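How to Repaint a Small Room With Pale Gray Paint

I painted my small work room in Geltitz last September, and I made some mistakes before the walls looked good. I write the steps down for people who never did it before. You need one long evening for the preparation and one full day for the paint.

What you need

One can of wall paint, one small can of primer, a roller with short hair, an angled brush, painter's tape, filler, sandpaper number 200, a bucket and old sheets for the floor. I used the paint from Ullura in the color 2628, a gray with very little blue in it. Buy all the paint at the same time and check that the number on the lids is the same.

Step 1. Choose the gray in your own light

Gray changes a lot during the day. Paint a piece of cardboard with the tester and move it from wall to wall, in the morning and again after dinner. My first choice, the color 314, looked nice in the store and almost purple at home under the lamp.

Step 2. Repair and wash the walls

Fill the small holes, let the filler dry through the night and sand it flat. Then wash the walls with warm water and a little dish soap. Go over them again with clean water – soap that stays on the wall makes the paint peel later. Let everything dry well before you continue.

Step 3. Put the primer

Prime the repaired places and all dark stains. Follow the drying time on the can. Mine said four hours, and I waited them all.

Step 4. Paint the corners first

Start with the brush and make a band as wide as your hand in every corner and along the ceiling. Do one wall at a time, so the band is still wet when you come with the roller. 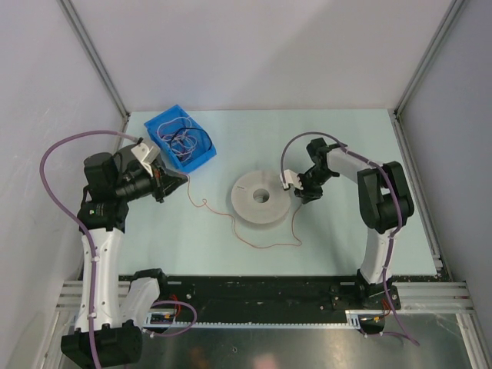

Step 5. Roll the walls

Load the roller, but it should not drip. Work from the top to the bottom and let each strip cover a little of the one before. Do not go back to a place which is half dry, you will see the marks. When the first coat is dry, put the second in the same way.

Step 6. Take off the tape

Pull it slowly, back toward yourself, while the last coat is still a little soft. If the paint comes with it, cut the line with a sharp knife. Wash the brush and the roller the same evening, and keep the rest of the paint in a closed jar with the color number on it.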